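Call for Participants: Gimura Student Gripper Project, Fall Session

Posted Jul 11, 2021

The Gimura project is taking applications for its fall session, which starts in September and runs for 7 weeks. Gimura is a student robotics project run out of the Kirkegaard Learning Center. We have 28 places. Students who took part in the spring may apply again, but new applicants are placed first.

What the project is

Students work in small teams to program a two-finger gripper to pick up and sort small parts. Most of the work is done in simulation. Teams write and test their code in the simulator at the center or at home, and the code that passes a basic check is run on the physical arm in Room 351. Each team gets time on the arm starting in the fourth week.

The session ends with the Cimaris Challenge, a one-day sorting contest between the teams. It is held at the center and families are welcome. Taking part in the contest is expected of everyone who joins. If you already know you can't be there on the last day of the session, please say so on your application so we can put you on a team large enough to manage.

Who can apply

You can apply if you will be in grades 9 through 12 in the fall and live in or go to school in the district. Homeschooled students in the same grades can apply too. You do not need to be on a school robotics team.

You should have written some code before, in any language. A class, an online course, or something you made on your own all count. We use Python. If you have only used block coding, you can still apply, but plan to work through the two starter lessons before the first meeting. We will send them with your acceptance letter.

You do not need to know anything about robot arms, 3D modeling, or electronics. We cover what is needed during the first two weeks.

What you will do

Week 1: Set up the simulator, log in to the team folders, open and close the gripper from code.

Week 2: Move the arm to a point, rotate the wrist, read the finger positions. Teams are assigned at the end of this meeting.

Week 3: Pick up one block from a known spot. Start of the project log.

Week 4: Pick up a block when the spot changes. First runs on the arm.

Week 5: Sorting by size. Teams that want to change the shape of the finger tips can do so in the simulator during this week. The tips on the physical arm stay as they are.

Week 6: Full practice runs, written rules handed out, log check.

Week 7: Cimaris Challenge and cleanup.

Meetings are twice a week, from 4:00 to 6:00 in the afternoon. The door is open from 3:30 for anyone who comes straight from school. One of the two weekly meetings can be joined online. The other has to be in person.

Time outside of meetings

Expect almost 27 hours of work over the whole session on top of the meetings. Some of that is coding and some is the log. The log is a shared document where each team writes down what it tried, what settings it used, and what the gripper did. Short entries are fine, but there has to be one for every work day. Logs are part of the Challenge score.

Equipment

Laptops are available at the center and can be used in the building only. If you want to work at home you need a computer that can run the simulator. Any laptop from the last five years should be all right. Tablets and phones will not work. If you don't have a computer at home, check the box on the form and we will set aside extra lab hours for you.

The simulator we use is Prurix, with a setup file made for this project. There is no charge for the software. Please do not install it ahead of time, as we will be giving out a newer setup file at the first meeting and the old one causes errors.

Cost

There is no fee for the session. Bus passes can be arranged for students who need them. Snacks are provided at the in-person meetings, and you can list any allergies on the form.

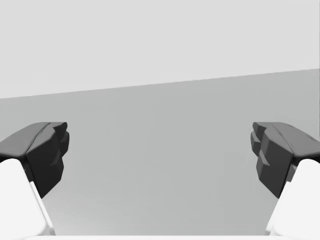 Project Coordinator, Gimura Student Gripper Project
Kirkegaard Learning Center

The first task in Prurix is done with the gripper open and nothing to pick up. You will write a few lines that close the two fingers and open them again, then change the speed and the width and run it a second time. The finger pads are dark gray with stepped ridges at the tips, and the links under them are white, so it is fairly easy to tell which part you are working with when you get to the lesson on contact. Blocks are added in week 3.

How to apply

Fill out the form on the Gimura page or pick up a paper copy at the center's front desk. Paper and online forms are treated the same. The form asks for:

- your name, grade, and school
- a parent or guardian contact
- what coding you have done, in a few sentences
- one thing you have built, fixed, or programmed, on your own or with others
- which weekly meeting you could join online, if any

We do not ask for grades, test scores, or letters from teachers. Please write the answers yourself. Spelling is not scored.

If there are more applications than places, we draw names from the complete forms, with a share of places held for each grade so that one grade does not fill the whole session. Students who are not drawn go on a waiting list in the order their names come up. Last session several places opened in the first week, so it is worth staying on the list.

Rules for the arm

Everyone who works in the arm room has to complete the safety talk, which is given at the first in-person meeting and repeated once in week 2. Students who miss both can keep working in the simulator but can't run code on the arm until they have made it up. A mentor is in the room whenever the arm is powered. Long hair must be tied back and loose sleeves rolled up.

Mentors

We are also looking for adult and college-age mentors for the same session. Mentors should know Python well enough to read other people's code and should be able to come to one meeting a week. Experience with arms or grippers is useful but not required. A background check is needed and the center pays for it. Use the mentor form on the same page.

Questions about the session can be left at the front desk or sent through the contact box on the Gimura page. Please include your grade if you are a student, and the best time to reach you if you would like a call back.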